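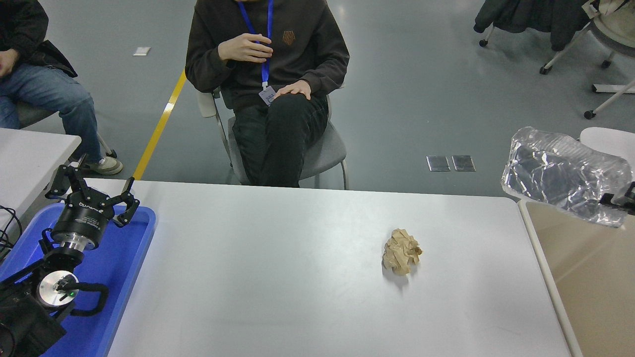

Mal-soon Bang wrote to me that I should stop ironing the brown paper, that life is short and a crumpled sheet protects a cup better than a flat one. She is right in the second part. About the first part I would like to write a little more, and so this post became longer than I planned.

I mentioned the ironing only in one sentence last time, when I wrote about the move from Ernthorpe. Seven people asked me about it. Two of them thought it was a mistake of my English. It was no mistake, I do iron packing paper, with the iron on the lowest number and a tea towel between, and I have done it for long enough that I have opinions.

First, the material. I speak only of kraft paper, the plain tan-brown kind which comes in boxes when you order something breakable. When it is pressed into a ball it keeps the ball. You can see it in the one at the top of this page: all those folds and creases are there, and it is still a lump. White tissue does not behave in such a way, it sinks together after one night. Newspaper holds its form quite well but leaves grey on everything, and my mother-in-law's soup plates had grey fingers on them for a week after we moved the first time.

**How I came to have so much of it**

We moved in April from Ernthorpe to Trundanach, with a small van, in 13 trips. The removal company, Ashour, offered us to pack everything, and we said no for reasons of money. They were so kind to sell us a roll of paper and 21 boxes of the strong sort. The roll was the best thing we bought in that month. I had in addition my own collection, which lived under the bed in a suitcase, and which my husband had politely not spoken of since several years.

When we unpacked, there was brown paper up to the knee in the new kitchen. My husband wanted to put all of it in the recycling the same evening. I asked him to wait until the morning. In the morning I had sorted it already, so the question was closed.

My sorting is simple:

- Large sheets with no tears go to be ironed and folded.
- Sheets with a tear, or smaller than a tea tray, stay crumpled and go in a sack as filling.
- Anything with tape on it, with grease or with a smell goes out. I do not cut the tape off any more. I used to, and I do not recommend it.

**The ball, and how to make it**

There is a difference between a good ball and a bad ball, and I learned it from a man at Ashour who watched me packing for perhaps one minute and could not bear it. I was pressing the paper as hard as I could. A hard ball is like a stone. If you put it next to a glass, the glass has only a stone for a neighbour, and when the van goes over a hole in the road they will meet.

What he did was to take the sheet in the middle, lift it so that the corners hang down, and close the hand over it softly. Then he turned it over and folded the corners in from the other side. It took him two seconds. The thing he had in his hand was wrinkled and full of air, and when he pushed it with his thumb it came slowly back. He put it in the bottom of the box and then another beside it, and then he said "like so" and went away to carry our washing machine.

I have tried since then to explain it to people and everybody makes the stone in the first attempt. It seems the hand wants to squeeze. My advice is to think of a bread roll that you have bought for someone else.

For the bottom of the box I make one layer of these, so close that they touch. Plates I put standing, on their edge, each with one flat sheet around it. Cups get a small ball inside and a sheet outside. Then again a layer of balls at the top, and before closing I shake the box a little and listen. If something speaks, I open and add paper.

We lost one lid of a sugar bowl in the whole move. It was packed by my brother, in a sock.

**And now the ironing**

Mal-soon's argument is that a sheet which has been crumpled once is already soft, and that softness is what you want. I agree for filling. For wrapping I do not agree. A sheet with a hundred small hills does not lie around a plate, it stands away from it, and you need two sheets for the work of one. Also it takes a terrible amount of room. My sack of crumpled paper is as large as a sleeping dog and weighs nothing. The same amount ironed is a packet which I can put behind the bread bin.

So this is what I do. I open the ball slowly, from the outside, without pulling at the corners. I stroke it on the table with the flat of the hand, from the middle out. At this point it is possible to stop, and for most purposes one should. If I want it nice, I put the tea towel on it and iron without steam. With steam the paper becomes wavy, and when it dries it is stiff and makes a noise like somebody eating crisps. I must also say the obvious, that I do not leave the iron standing on it and I do not go to the telephone.

It will never be as new. The lines of the folds stay in it, lighter than the rest, like a map of small rivers. I find that beautiful and I use these sheets for presents, with red wool instead of ribbon. My niece asked me where I buy the paper with the pattern.

One ironed sheet can be used, in my experience, for three or four parcels before it gets tired. You notice it in the hand. Fresh kraft paper has a sort of voice when you bend it, and an old sheet is quiet like cloth. The quiet ones I keep for the windows and for under the shoes in the hall. They are also very good for drying wet boots from the inside. You put in a ball in the evening and take it out before breakfast.

**Some other uses, as I was asked**

In the vegetable drawer of the fridge I lay one sheet on the bottom, folded double, and change it when I remember. The drawer stays cleaner.

In handbags which are not used in the winter, two soft balls keep the shape. I had bought for this purpose a set of air cushions from Skilteo, and they were good until the cat found them.

For seedlings I tried to make little pots from it, following a drawing in a magazine. I made 14. They looked very well on the windowsill and then they opened from below, one after another, when I carried them to the garden. I think the paper was too thin or I was too proud. Mal-soon makes hers from egg boxes and has tomatoes every year.

For the cat, one ball. It is the cheapest toy in the house. He prefers it on a smooth floor, where it runs away from him, and he loses interest the moment it goes under the cupboard, so that I am the one who lies on the kitchen tiles with a wooden spoon.

My son draws on the flat sheets with white pencil and this looks much more serious than white paper with a black one. He made a plan of the new house with all the furniture, and his own room on it is twice the size of ours.

**What I still do not know**

I would like to hear from somebody who stores the crumpled kind in a clever way. The sack stands at the moment behind the door of the small room, and the door opens only to the half. A friend presses hers flat in a drawer with the drawer itself, that is, she fills it too full and closes it with the hip. I tried this. The drawer now needs a new front.

I also want to know if it is worth keeping the long strips which come folded in zigzag from the machine in the warehouse. They are narrow and always have that one crease down the middle. I have a whole shoebox of them from the lamp we ordered for the stairs (the lamp was as big as an apple, the box was as big as an oven). They are too small for plates. For glasses one could roll them around, but they spring open again before I have found the tape.

And if anybody in Trundanach or near it is moving in the next weeks and needs paper, please write to me before you buy any. I can give you ironed or not ironed, as you wish. The boxes are already promised to the neighbour downstairs, except one, which has the cat in it.

Mal-soon, I have answered you now very long for such a short message. I will send you the sugar bowl to look at, without its lid, and you can see from the parcel which of the two papers I have used.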